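Fimley Home Forum > Laundry and Cleaning > Front loaders

Thread: Fluffy pink plush stuff in a front loader - how do you keep it fluffy?

bitabuttons
OK laundry people, I need you! I have fallen hard for plush this year. Robe, throw, two hoodies, all of it soft as a kitten. My problem is that after maybe five washes the first hoodie went from cloud to felt. Same detergent I use for everything, normal cycle, then the dryer on medium. We have a front loader, which I love to bits. What are you all doing differently? I refuse to believe that plush only gets to be plush for one winter.

lambert_n
Dryer on medium is your answer. The tips of those fibers are very thin polyester and they soften and clump with heat. Once it happens you can brush it back a little but it won't be like new. Wash cold, spin low, hang it up.

sudsandduds
Agree on the heat, but I'd look at the detergent too. Most people use double what they need. If the stuff doesn't rinse out, the pile sticks together and feels crunchy, and then everyone blames the dryer. Try one load with half your usual amount and see!

bitabuttons
Half?? I fill the cap. I fill it to the top, with love.

sudsandduds
Oh no. Yes, half. Maybe less.

Anwara A.
Plush fan here too, and I'm so happy somebody started this thread! I wrote up my whole routine on my little laundry page back in March and I'm pasting it in, because I would only type the same thing again with more typos.

--- pasted from my page ---

Pink fluff day

I save the fluffy things up and wash them together. They shed on everything else, and everything else sheds on them (dark socks are the worst). So they get their own basket and they wait in it until there's enough for a small load. Small is the important part. A full drum squashes the pile flat, and the rinse water never gets all the way through.
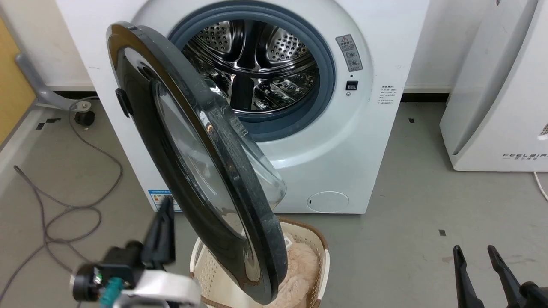 Reading time: 10 minutes

The basket goes on the floor right under the open door, and I go straight from one to the other. I used to carry armfuls across the room and drop half of them. A woven basket is my favorite for this because air gets in at the sides, but check yours for rough ends first. One loose bit of weave will grab a plush sleeve and pull out a loop before you notice.

Before anything goes in, I run a finger around the inside of the rubber gasket. Fluff collects in the bottom fold, and if it stays there it gets slimy and then it smells. An old washcloth does the job. While you're down there, look at the filter too, if your machine has one low on the front. Put a flat tray under it, open it slowly, and have a towel ready. The first time I did mine I found a gray felt thing the size of a mouse and screamed.

Then it goes like this:

Zip the zippers and turn everything inside out.
Read the tag. If it says hand wash, I use the hand wash cycle and a mesh bag.
Cold water, liquid detergent, a small amount.
No fabric softener. It coats the fibers and they go limp.
Extra rinse if the machine offers one.
Low spin. I stay under 1,000, and for the really long pile I go lower.

When it's done I shake each piece hard, twice, holding it by the shoulders. You can feel the pile lift. Then it hangs on a wide hanger or lies on the rack, and when it's nearly dry I go over it with a soft baby brush. That last step makes me ridiculously happy. It comes up like new!

I leave the door wide open afterward until the gasket is dry all the way around.

--- end of paste ---

bitabuttons
This is GOLD. I have never once brushed a hoodie in my life and now it's all I want to do.

lambert_n
Good write-up. I'd argue with two things. First, I don't think spin speed matters nearly as much as you say. My daughter's robe goes through at full speed every time, inside a pillowcase, and it's fine. Heat is what ruins it. Second, ten minutes to read that? I was done in two.

Anwara A.
Ha, the page has a lot more underneath, I only pasted the plush part! The rest is wool and you do not want to get me going on wool. On the spin I'll hold my ground though. A short teddy fleece can take it. The long silky kind comes out with creases pressed into the pile, and mine never fully brushed out.

drumroll47
Team low spin. I did a Flalldale throw on full and it had a fold line down the middle all winter. Neville, what pile is the robe?

lambert_n
Short. Fair point, that may be why.

nkosi_at_home
Can I disagree about the softener? I use a tiny splash of white vinegar in the softener drawer in place of it and everything comes out lovely. No smell once it's dry.

sudsandduds
I'd be careful with vinegar in a front loader. Some people say it's hard on rubber parts over time. I stopped and just do the extra rinse now. Same softness as far as I can tell.

nkosi_at_home
I've had the same machine for years and the gasket is perfect, so I'm sticking with it. To each her own drawer!

drumroll47
Has anyone tried wool dryer balls with plush? On the no-heat setting, I mean.

Anwara A.
Yes! Air only, with the balls, right at the end when it's almost dry. It fluffs beautifully. I still brush it after, but that's mostly for fun.

bitabuttons
Reporting back. Half detergent, cold, inside out, low spin, air only. The throw is SO soft. The old hoodie is better too, not brand new but I'd call it a teddy bear again instead of a doormat. Cleaned the gasket first and I'm not going to describe what was in there. The robe goes in tonight.

sudsandduds
Yay! Now do the filter.

bitabuttons
I'm scared of the filter.

lambert_n
Tray and towel. Open it slowly.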